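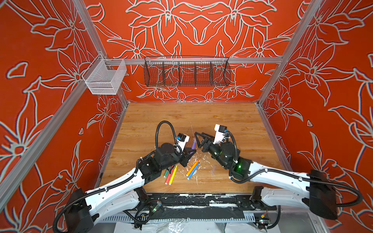
Anjani Hidayat wrote in to ask whether you can get a courtyard table at Istero on a warm evening without knowing the owner, and whether the set menu is worth it if you don't drink. Yes to both, Anjani, with a bit of planning. The method has been tested on a number of patient friends.

How to get a good table at a small wine restaurant

1. Call. The booking form at Istero has a box for "special requests" and I have never seen evidence that anyone reads it. The phone gets answered mid-afternoon, after lunch is cleared and before the dinner crew gets tense.

2. Say "courtyard" early. If you save it for the end of the call, you have already been put down for the table by the restroom door, and moving you now involves an eraser and a sigh.

3. Ask for the early sitting. There are 30 seats outside and 54 altogether, and the outdoor ones fill from the wall inward. Wall tables have shade and a place to lean. Middle tables have everyone's elbows.

4. Keep the party small. Tables for 2 turn up all the time. A party of 10 is a wedding as far as the kitchen is concerned, and you'll be asked to preorder.

5. Arrive on time, then order something small right away. The marinated olives will do. It tells the server you are staying, and it stops you from eating the whole bread basket, which I have done and regretted around the time the lamb came.

What to order if you aren't drinking

Skip the pairing and ask for the plates on their own. It's the same food for less money, though it isn't printed on the menu. Wi, the tea place up the hill, supplies a cold smoked tea that goes well with the mushrooms. The house grape soda from Pruvesitz is fine if you liked grape soda as a child — I did, so I'm no judge.

If it's full

Put your name down for a cancellation and go have a snack at Flistutent, close enough to walk back from when they call. Don't have the dumplings. They are too good, and you'll turn up at Istero with no appetite and a guilty look.

The courtyard opens in May and closes when the staff get cold. Indoor tables can be booked the same way, minus step 2.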